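Speaker Notes
Shared Workshop Build: A Two-Arm Bench for Household Objects
Presented to the members' meeting of the Tuswood Shared Workshop, 1 April 2023
Speakers: Deming Jiang (mechanical and layout), Ghislain Turcotte (software and recording)

Opening (Deming)

Good evening, and thank you to the Tuswood membership for the time on the agenda. This talk reports on the two-arm bench that has occupied the east bay since February. It covers how the bench is built, what work has been carried out on it, what it has cost in shop hours, and what we ask of the membership for the next period.

Please hold questions on budget until the final section.

[Slides 2 and 3. Leave both up during the next two sections.] 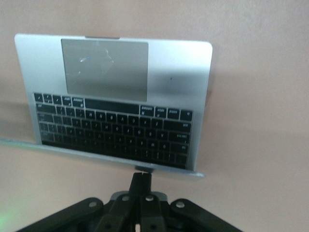
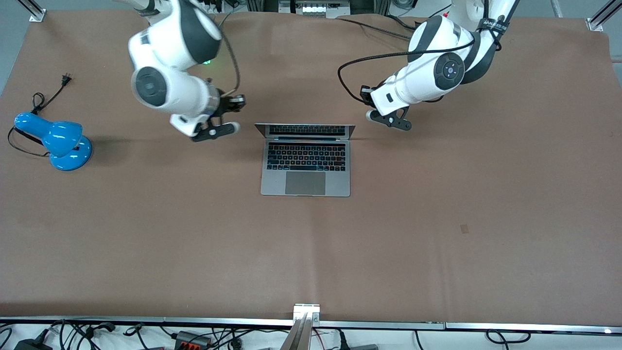

Slides 2 and 3. Laptop task on the Tuswood bench: wrist camera (first), fixed camera (second).

The bench (Deming)

The project is known in our records as Pelent. The name refers to the complete bench: table, rail, posts, two arms, grippers, cameras and the control computer. Members booking the bay should use that name in the log.

The table is covered with brown paper. The paper is replaced when it becomes marked or torn, and a roll is kept under the bench. We tried a painted surface first and gave it up after the finish began to show in the camera images as bright patches.

The arms reach in from the far side, so that the near edge stays open for the person placing objects. A metal rail runs along that near edge. Brackets may be clamped to the rail, but they may not be drilled into it. The rail was set level with the arms' mounting plane and took two evenings to align.

Cabling is the least finished part of the build. Slide 3 shows the floor beneath the rail as it stands, and the routing is to be redone. Members are asked to step around that area and to leave every connector as found.

[Pause. Ask whether the back row can hear.]

Grippers and objects (Deming)

Both grippers are two-finger parallel units. The light gray tips on the fingers are a part we make in the shop. We are now on the fourth version. The first three were too stiff for thin edges, and a thin edge is exactly what a laptop lid presents. In slide 2 the gripper has hold of the thin silver panel along its edge, with the keyboard and trackpad facing the camera.

Objects are drawn from a donated stock. The laptop and the blue desk lamp in slide 3 are both from that stock. Objects with a power cord are permitted on the table, but the plug stays out of the wall while the arms are enabled.

Only one person operates the arms at a time. A second person remains within reach of the stop button. This has been the rule from the first powered session and it will not be relaxed.

Software and recording (Ghislain)

Thank you, Deming. I will be brief on the software, as the full notes are in the binder by the door.

The control program is called Cao. It runs on a single computer and handles both arms, the cameras and the session log. Cao is started from the desktop and requires a name and a task title before it will enable motion. Please enter a task title that another member could understand. "Test" is not a title.

We record from a camera on the wrist and from a fixed camera at the table. The two answer different questions. The fixed camera shows where the arms are in relation to each other and to the object. The wrist camera shows what is between the fingers, and it is the one we consult when a grasp goes wrong.

As of this week the log holds 1,374 recorded attempts across 39 tasks. Of those tasks, 12 involve the laptop. They include lifting it by the lid and turning it to face the other way. The laptop tasks have been the slowest to prepare. A hinge that moves during a lift changes where the weight sits, and the arm does not know this unless the operator allows for it.

[If time is short, skip the next paragraph.]

Early recordings suffered from a timing error between the cameras, in which the wrist image lagged behind the fixed one. The affected recordings have been kept and are marked in the log. They should not be used for comparison with later work.

Costs and hours (Ghislain)

Members have put roughly 1,594 hours into the bench, including assembly, wiring, part design and sessions. The rail stock and the posts came through our arrangement with the Udmont workshop, which has asked for a copy of the drawings in return. We recommend that the drawings be supplied.

Materials still to be purchased are cable trays, spare fingertip molds and a second stop button for the operator's side. The itemized sheet is at the back of the room.

Requests to the membership (Deming)

We ask that the east bay remain assigned to Pelent through the next booking period. We ask for approval of the cable work, to be carried out with the bench powered down and the bay closed. We also ask that members wishing to operate the arms complete the short induction first, even if they have used similar equipment elsewhere.

[Return to slide 3 for questions.]

Questions on the mechanical build to Deming Jiang. Questions on Cao and the session log to Ghislain Turcotte. Sign-up sheets for the induction are on the table by the entrance.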